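Lokside Wedding Fund - where we are at the end of February

Hi all, and thank you again for the grant. You asked for a page on how the community wedding program is going, so I'll try to stick to a page (last time I sent you four and I heard about it).

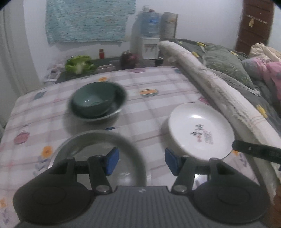
The big news is that the hall at Talavera Street is ours to use through the fall. It went up in 1974 and the dance floor still has its first boards, which the couples love and the inspector loved a bit less. He wanted 2 of the side doors rehung so they open outward. That's finished and paid for, and the receipt is in the folder with the others.

Bookings are way better than I feared in the winter! We take parties of up to 118 seated, and every date in May and June is gone. September is filling up. I still have gaps in August, mostly, I think, from the heat. We have ceiling fans and no air conditioning, and I tell people that on the phone before they fall in love with the place.

The dress closet is the part I'm happiest with. Purov Bridal sent over their discontinued samples, and we now lend out gowns, suits and a whole rail of little flower girl dresses for a $200 deposit that goes back to the couple when everything comes home. So far everything has come home. One veil came back with candle wax on it, and I got it out with brown paper and an iron, so no charge to anyone.

Music has been harder. Dendari Sound put their prices up in January and I couldn't make their package fit what you gave us for entertainment. For now couples bring their own playlist and plug into the house speakers, which works fine for the dancing and pretty badly for the ceremony - the left speaker buzzes whenever the kitchen fridge kicks in. I've asked for a quote on moving the outlet and will forward it when I get it.

On money, we're a little under budget on linens and a little over on cleaning. I'd like your okay to move the leftover linen money across so I don't have to come back for more. A reply by email is plenty.

Next up for me is the spring open house, then a new booking form, as the old one never asks whether there's a rehearsal and I keep finding out at four in the afternoon the day before. Come by for the open house if you can. There will be cake samples, and parking is easiest behind the hall.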